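Last updated: August

Laying out parts before a first PC build: what goes in when?
Posted in August by tallpines_dad

Hi everyone! My kid and I are finally putting together a desktop from parts, and I'm more excited than she is. We have a used black tower we bought for $30 at the Rarnurport swap meet, with the motherboard already screwed in, plus a processor, a stick of memory and an old 3.5-inch hard drive. The power supply came with the case.

I'd love to know two things. Do you lay the case on its side or work with it standing up? And what order do you put things in? My brother-in-law swears the drive goes first so it's "out of the way," and I have a feeling he's wrong. Total budget so far is $200, so I'd really like to avoid bending anything.

solderandsocks
Oh, you two are going to have a great time! Lay it down, side panel off, open side up. You want gravity helping you, especially for the processor. It should drop into the socket with no push at all, and that's pretty hard to do sideways.

My order when the board is already in the case: processor, then memory, then drive, then cables. Before I touch the case I set the small parts out next to it in the order I'll pick them up. I used to leave everything in a heap of boxes and once spent half an evening hunting for a memory stick that was under the manual. Now each part gets its own spot, and if the spot is empty, it's in the machine. A molded tray is lovely for this, but a baking sheet with a clean dish towel on it does the job too (cardboard dividers if you're feeling fancy).

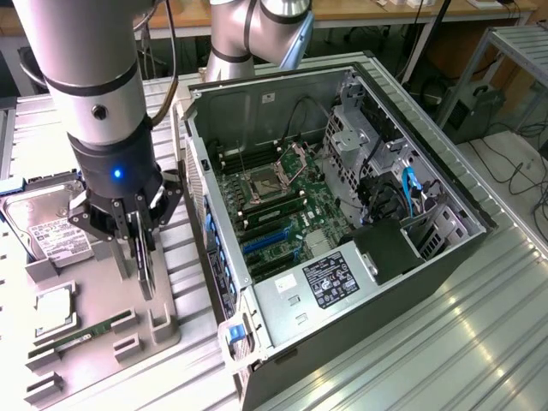
For the processor, lift the metal bracket on the socket all the way up and leave it up while you line up the little corner mark. Hold the chip by its edges. Once it's sitting flat, bring the bracket down and hook the lever. It takes more force than you expect and it can creak a bit, so warn your daughter!

Memory next. Open the clips at the ends of the slot, match the notch, and press straight down with both thumbs until it clicks. Check your board's manual for which slot to use with a single stick. And keep the SATA cable pulled over to the side while you do all this. Mine always flops right across the slots.

Have fun, and please come back and tell us if it boots!

mk515
drive last. your brother in law is wrong lol

grolut_basement
Agree with the long answer above, with one change. I put the drive in before the memory, only because the drive cage in my Indero case is so tight that I kept bumping the sticks with my knuckles. Try a dry run with the drive and see how much room you have. If it slides in easily, it doesn't matter much.

Also look at the power supply label before you plug anything in, and make sure the wattage is enough for what you're planning to add later. Switch off and unplugged the whole time you're working, and touch bare metal on the case now and then. I got a wrist strap at Sokol in Grolutholm and love it, 100 percent worth having if you think you'll build a second one. You will build a second one!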